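Plirnex table oil, six months on

I bought a can of Plirnex in November for the dining table, a brown one that had gone dull and chalky along the grain. The can covered the top twice and I still have enough left for a touch-up.

It goes on thin. I used an old T-shirt, left it for 4 hours, and wiped off what hadn't soaked in. The smell was gone by the next morning. The second coat made less difference than the first, and next time I would skip it.

Water beads up well. Coffee is fine if you get to it quickly. Hot pans still leave a mark, so keep using a trivet. 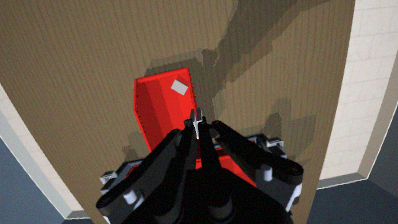

The color is where I'd be careful. Plirnex calls it clear, but on my table it warmed things up by around one shade. I like a flat, muted tan-brown with the lines of the grain still faintly showing, like the tabletop under the red tray, and two coats went a little past that. Test it on the underside first. I paid $2 more than I would have for the Solesus oil, and I'd buy it again.

Faisal Warraich, Grovville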